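4. Setting up your class in Plivari

Quick version for teachers starting in September. Full guide is in the staff folder, ask Malou Kragh if you cant open it.

4.1 Before you log in

1. Get your staff code from the office. Four digits. The one printed in the old handbook (1827) is for the training class only, don't put real pupils in it.
2. Use a laptop. Phone works for registers, not for set-up.
3. Have your class list ready — surname first, one pupil per line.

4.2 Making the class

1. Log in, choose New class.
2. Type the class name the way it is on the timetable. "Dalsgaard 2", not "Miss D's lot".
3. Paste in the list. Limit is 60 names. Bigger groups, split them.
4. Press Save. Wait for the green tick before you close anything.

Note: doubled names show in orange. Check with the office before deleting one, we do have pupils with the same name.

4.3 Adding lesson cards

A lesson card is one activity. Title, age group, one picture, up to three lines for the pupil to read. Keep the lines short. Anything longer gets squashed on the classroom screen and the back row can't read it.

1. Open the class, choose Cards, then Add.
2. Fill in the title. No title, no save.
3. Add your picture and tick Show to pupils.
4. Preview it. Text and picture should sit side by side — if the text has dropped underneath, the title is too long.
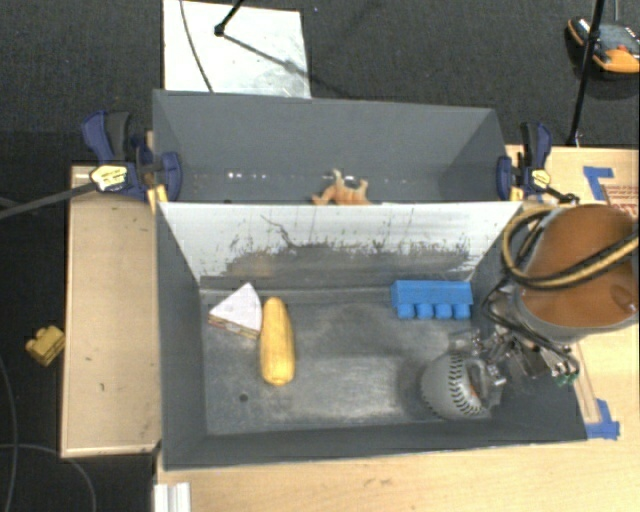

4.4 Sharing with other teachers

1. Tick the cards you want, then Share.
2. Pick the year group. Everyone teaching that year gets them at at once.
3. Add a line on how the lesson went. Helps the next person.

CAUTION: sharing sends pupil comments too unless you untick the box. Untick it. Every time.

4.5 If it goes wrong

Error 2354 — you've been logged out. Log back in, your draft is under Unsaved.
Cards missing — wrong class open, usually. Check the name top left.
Can't share — your account is still set to trainee. Aksel Hedegaard changes those, before 8.30 or after lunch.
Old Festov cards don't copy across. Retype them, sorry.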